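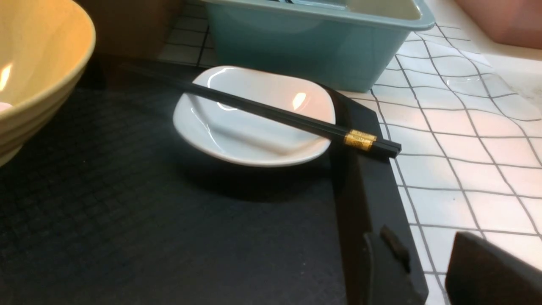
Bowl on a black tray.

Call for Participants: Ordinary Judgments About Parts and Wholes
Riltalgate Institute for Philosophy, Stititz
Reference 329

The Riltalgate Institute is recruiting adult participants for a study of how people decide when several things make up one thing. The study is run by the metaphysics group under Kazimiera Nowakowski and continues an earlier written survey that drew 1282 responses. The present phase uses interviews and timed judgment tasks in addition to a questionnaire.

Background

Philosophers disagree about when objects compose a further object. One position holds that any objects whatever have a sum. Another holds that composition never takes place and that talk of chairs and houses is shorthand for talk of smaller items arranged in a certain way. Between these are restricted views, on which composition depends on contact, attachment, shared function or some other relation. Authors on all sides appeal to what an ordinary speaker would say. The evidence for these appeals is thin, and the wording of the cases tends to vary from one paper to the next. The project collects judgments on a fixed set of cases, with wording held constant, and records the reasons given.

What participation involves

Participants attend one session in the Krawczyk Building. The session has three parts: a written questionnaire, a computer task run in Privska, and a recorded interview. In the computer task, short statements are shown one at a time and the participant marks each as true, false or unclear. The interview returns to seven of these statements and asks for the reasoning behind the answer. There are no correct answers and sessions are not scored. Participants may decline any item or stop at any point.
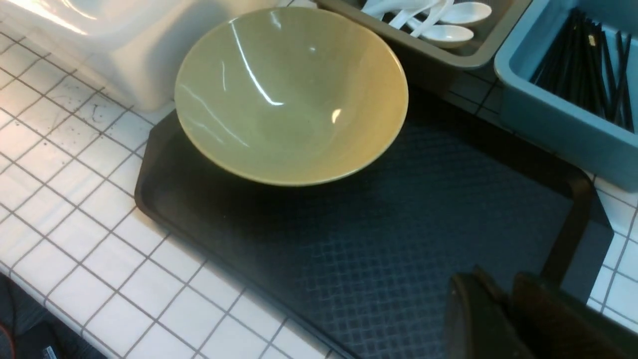

Do I need a background in philosophy?
Prior coursework is not required. Applicants who hold a graduate degree in philosophy are asked to state this on the form and will be placed in a separate comparison group.

Eligibility

Participants must be 18 or older, fluent in English, and able to read text on a standard monitor. People who completed the earlier written survey may apply, but must give the month in which they took part if they remember it. Current students of the Institute are not eligible while enrolled in any course taught by a member of the metaphysics group.

Data and consent

A consent form is sent with the appointment notice and must be signed before the session starts. Interview recordings are transcribed, and names and places of work are removed from the transcript. The recording is deleted once the transcript has been checked. The consent form lists two levels of release. 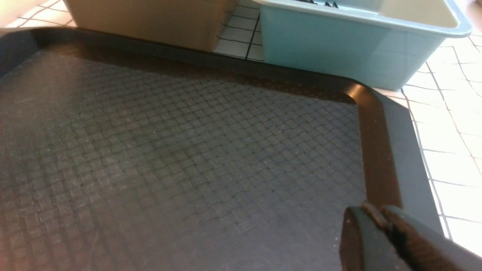
Under the first level, transcripts are read only by the project group. Under the second, anonymized transcripts are also placed in the Institute archive, where other researchers may request them. Either level is acceptable and the choice has no effect on selection. Questionnaire and task data are released only as group totals. The target for this phase is nearly 1000 completed task records, of which a smaller share will include a full interview.

Sample items

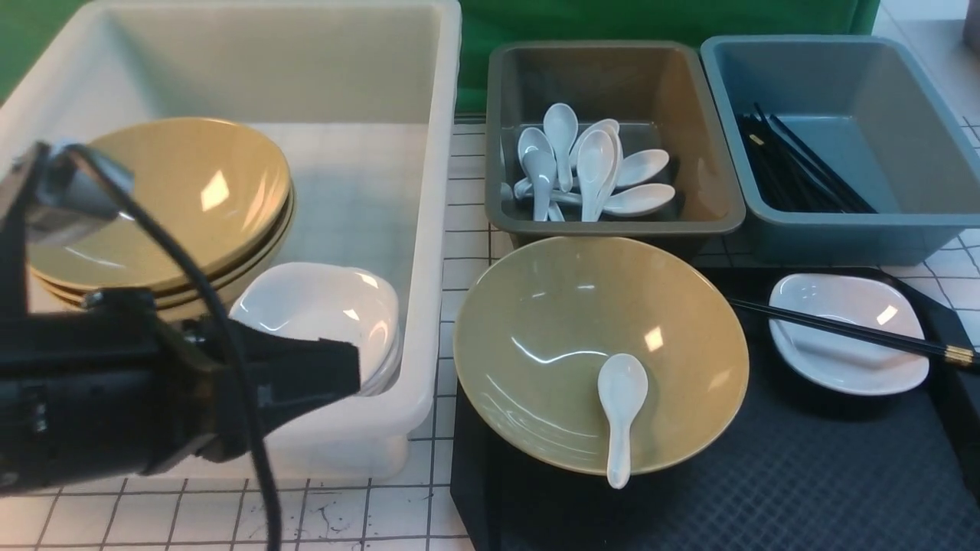 Items are written in plain language and name familiar objects. Most describe a small collection and ask whether a further object is present, with one feature changed between versions. Contact is the feature changed most often. Take the three bowls nested together in the bin: a participant might be asked whether the stack is a fourth thing in addition to the bowls, and then whether the answer would be the same if they were set side by side. A second group of items concerns persistence, such as whether a stack survives the replacement of its lowest member. Preparation is not needed, and applicants are asked not to read published work on the topic before the session.

How to apply

Application forms are available at the front desk of the Krawczyk Building and from the metaphysics group office. Forms should state the applicant's age, first language, any degree in philosophy, and preferred session time. Sessions run through June. Friday sessions are held in the morning only. Mark all correspondence with reference 329 and address it to Kazimiera Nowakowski. Applicants will be notified in writing whether or not they are selected.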